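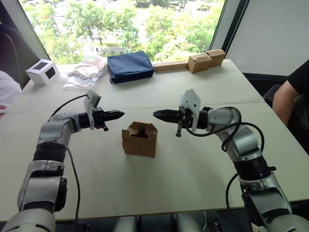
Dravus vende su kit de dos brazos con una frase que ya me puso en guardia: «listo para empaquetar en una mañana». Lo hemos tenido en la oficina desde mayo y a media mañana del primer día seguíamos buscando por dónde pasar los cables. El manual le dedica 91 páginas a la instalación y ninguna a explicar qué holgura hay que dejar en la muñeca. Al final van por fuera, en bucle, y cada giro amplio se hace con un ojo puesto en ellos.

La tarea que elegimos es modesta: cerrar y mover cajas pequeñas de cartón con las dos pinzas a la vez. El folleto enseña justamente eso, así que me pareció justo empezar por ahí. De 119 intentos salieron bien 56, y conste que dimos por buenas varias cajas con una solapa mal metida. 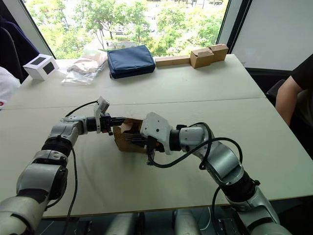
El problema está en la presión. El programa de Zimley, que viene incluido y caduca al año, coordina bien la aproximación -- eso se lo reconozco --, pero deja la fuerza de cierre en una escala del uno al cinco sin unidades. En el dos la caja resbala. En el tres se abomba. Escribí al soporte preguntando por valores intermedios y me mandaron un vídeo promocional.

Los dedos acabados en punta tampoco me convencen para cartón. Para piezas rígidas los veo razonables; en una solapa marcan. Preselham ofrece un juego de recambio más ancho por 479 euros, y me cuesta entender que no venga de serie en un equipo anunciado para embalaje.

¿Lo bueno? Los brazos son silenciosos, la calibración aguanta de un día para otro y la parada de emergencia responde como debe. El kit de Meinecke que probamos antes perdía la referencia cada tarde.

Para un laboratorio con tiempo y alguien que sepa programar, puede valer. Para una línea de envíos, por pequeña que sea, yo esperaría a la siguiente versión del programa, y pediría una demostración con mis propias cajas antes de firmar nada.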